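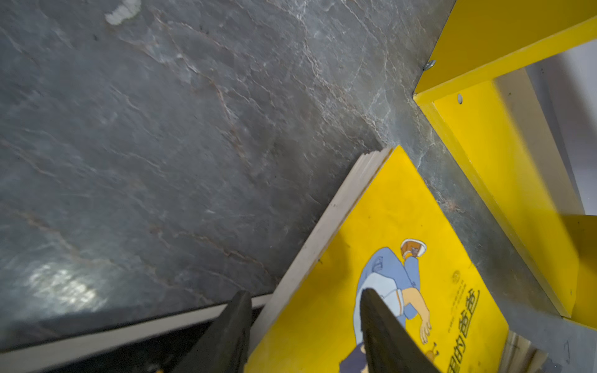 Can a small robot arm kit really handle picking up books and putting them on a shelf?

The Pindora kit can do it for most hardcovers and a fair number of paperbacks, as long as you're patient with the setup and you don't ask it to hurry.

January 17, 2020
Posted by the shelf nerd

OK, so that's the short version, and if you only came for that, you can go back to your coffee. For the rest of you, I've had the Pindora arm on trial since November and I have a lot of opinions!

First, what you get. Zultard sells the arm and the gripper together, and the book package (the settings, the practice routines and a year of updates) comes from Fostero as an add-on. You can buy the arm without it, but I wouldn't. I tried writing my own grip settings the first week and spent two evenings watching the thing nudge a picture book along the floor like a dog with a food bowl. The Fostero package had me doing real pickups before dinner the same day I installed it.

Setup took me most of a Saturday's worth of energy, spread out over a few nights. The manual is okay. The pictures in it are tiny and the part about cable routing is one paragraph long, and that paragraph sends you to a web page that was down when I needed it. I ended up calling support, and I was on hold for 15 minutes, and then the person who picked up was great and stayed on the line until the wrist camera came up. So, mixed feelings there.

The gripper has two fingers, black, chunky, no fancy suction or anything. I was worried about that. Picture books are slippery and they like to fan open if you hold them wrong, and I had visions of torn pages all over the place. What I learned (slowly) is that the squeeze setting matters way more than the speed setting. The factory squeeze is 8 on their scale and I dropped mine to 7 for anything with a soft cover. One notch, and it made a huge difference. Go lower than that and things start to slide.

Books that are lying flat are the hard case. The arm wants an edge it can get a finger past, and if a book is lying tight against a side panel or partly under another book, you have to help it out with a nudge routine first. Fostero includes one. It works pretty well on thick books – the ones with a nice wide block of pages – and not so well on thin ones, where the finger tends to ride right up over the cover. I turned the nudge off for board books completely.

Standing books are a whole different story, and this is where I started to really like the kit. Once a book is upright with one finger on the cover and the other on the page side, it holds, and you can swing the arm over toward the shelf without that awful feeling in your stomach.
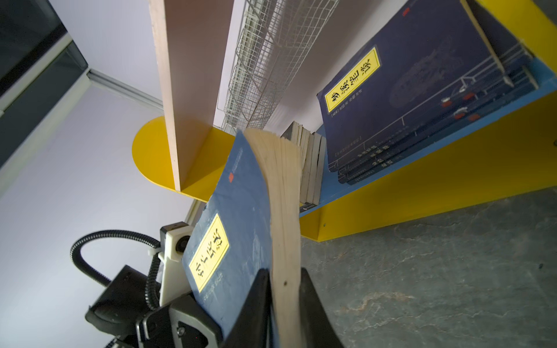 The thing I'd tell anybody to do before they buy is measure their shelves. The arm needs room for the gripper body as well as the book, and I didn't think about that at all. Low shelves are fine if they're open in front. Deep shelves with a divider close by are a pain, because the wrist has to come in at an angle and then the cable loop wants to catch on whatever is next to it. I've zip-tied mine in a different spot three times now. Cuevas makes a shorter cable sleeve for the same arm and I've got one on order, so I'll let you know if that fixes it.

Bright colors, by the way, are not a problem. I'd read a grumpy comment on a forum that said the camera gets confused by yellow shelves and yellow covers together. Mine has been fine with both. What does throw it off is glare. If there's a strong light bouncing off a shiny surface near the book, the software gets shy and asks you to confirm the pickup, over and over, until you want to throw the tablet across the room. Pull a curtain or move a lamp and it calms right down.

Matching sets are another thing to plan for. If you have a stack of the same title, the software will happily take the top one and then ask you which one it just took. You can tag them ahead of time, but it's fiddly, and the tagging screen looks like it was made by somebody who was mad at me personally. I mostly skip it and just work from the top of the stack down.

Now the money part. The book package is 65 dollars a year on top of the arm, and you do have to renew it if you want the updates. I grumbled about that and then I paid it. There's no monthly plan, which I wish there was, because I can see people wanting to try it for a couple of weeks and then decide. Zultard does take returns, but you pay the shipping, and that arm is heavy!

Would I buy it again? I think so, yes – for a reading room or a small library corner, where the same books go out and come back all day long. For a regular living room with one bookcase, I'd save your cash and use your hands. If you do get one, start with hardcovers, leave the speed at slow, and keep the box until you're sure.

Next post I want to get into the practice routines, the second one especially, which I have now restarted more times than I'd like to admit.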